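Laminate worktops and the cost of gloss 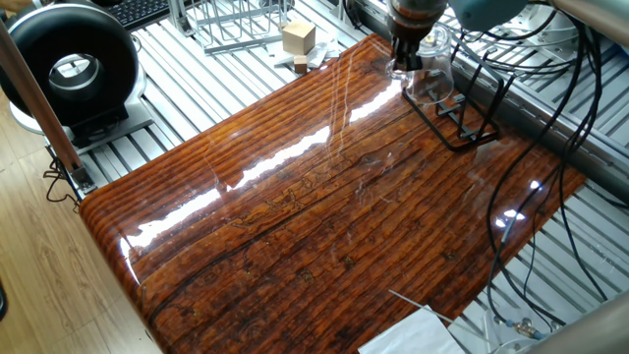 A glossy board with a printed weathered-wood pattern. The white band is glare.

Worktop suppliers grade their surfaces for scratching, staining and heat. Few publish a figure for reflection, and I think they should be made to.

The case is a practical one. A high-gloss finish returns light from a window or ceiling fitting in a narrow band. Anyone working at that surface has to look through the band to judge whether it is clean, whether a knife mark has gone through the coating, or where the edge of a clear glass lies. A matt finish scatters the same light and the difficulty mostly goes away.

When the shared kitchen at Tiltthorpe was refitted, 12 samples were laid out under the existing strip lights. The Stuketti catalogue ran to 314 decors and gave gloss level for 4 of them. Ikance listed none. The choice was made on colour, from small squares held at arm's length, and a small square shows almost no glare. A full run of 2 metres does.

Gloss has its defenders. It wipes down quickly and makes a dark room seem lighter. Both points are fair, although a pale satin board does the second job better. A measured gloss value, printed beside the price, would let buyers weigh this for themselves.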